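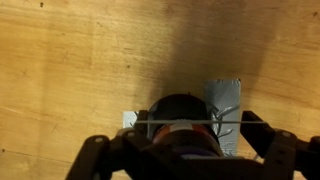 Kallport K2 Parallel Finger Set: Service Notice and Replacement Parts

4 min read

The K2 finger set is a two-finger gripper attachment for light bench arms. It is sold as a complete set or as separate left and right fingers. Since April the product page has carried this notice, which covers a loss-of-grip fault in sets with the early link pin. Read it before ordering parts or returning a set to service.

Affected units

Sets with a pin code ending in 112 or lower. The code is stamped on the inside face of the crossbar and can be read with the fingers fully open. Sets with a higher code left the factory with the revised pin and need no work. Sets bought through Dullau before the code was introduced have no stamp and must be treated as affected.

Description of the fault

The link pin joins the finger to the drive link. On affected units the retaining groove was cut too shallow, and the clip can ride out of it under repeated side load. Once the clip is out, the pin moves along its axis by up to 2 mm and the finger tilts inward at the tip. The jaw encoder is mounted on the drive side of the joint and does not see this movement. The controller therefore reports a normal grip while one finger carries almost none of the load.

The usual result is a dropped part during lift. Upright cylindrical parts are the most sensitive, as the contact area on each finger is small and a slight tilt turns the part before it leaves the table. In the case first reported to us, from the Flestomwood test bench, the arm completed nine cycles after the clip came out. The part then fell during a transfer move. No one was hurt. The log showed no fault code at any point.

Safety

Do not rely on the grip-confirmed signal on an affected unit. Keep hands out of the area under the arm whenever a part is held, including while the program is paused. A paused arm holds position but can still lose the part. Do not raise the grip force setting to make up for a slipping finger. Higher force increases side load on the pin and brings the failure forward.

Inspection

1. Remove any part from the jaws and move the arm to a low position over the bench.
2. Switch off drive power at the controller and wait for the status light to go out.
3. Hold the crossbar with one hand. With the other, push each finger tip up and down at right angles to the closing direction.
4. A sound joint has no play that can be felt. Any click or movement means the clip is loose or missing.
5. Look at the clip with a flashlight. It must sit below the surface of the pin on all sides.
6. Repeat on the second finger. The pins fail independently.

Inspect affected units every 500 cycles until the new pins are fitted. If play is found, take the set out of service. Pressing the old clip back into place is not an accepted repair.

Fitting the revised pin

The kit contains two pins, two clips and a plastic drift. Support the finger on a flat surface and drive the old pin out from the clip side. Clean the bore with a dry cloth. Do not use oil or threadlocker. Insert the revised pin with the groove facing outward and seat the clip until it snaps. Refit the finger, restore power and run the jaw homing routine before gripping anything. Then check alignment by closing the fingers on the gauge block supplied with the original set. Both pads should touch the block along their full height.

Joint fitting takes around 9 minutes per set once the arm is powered down. Homing is additional.

Parts and ordering

Revised pin kit, K2: free of charge for affected units, one kit per set.
Left finger, complete: supplied with revised pin.
Right finger, complete: supplied with revised pin.
Gauge block: sold separately if lost.

Kits are shipped from the Ó Néill warehouse. Include the pin code with the order, or write "no stamp" for early units. Fingers bent in a drop are not covered by the free kit and should be replaced as complete parts.

Reporting a dropped part

Send the controller log, the pin code and the cycle count to the service desk, marked for Ostap Holovko. Keep the removed pins and clips in a bag until the report has been closed.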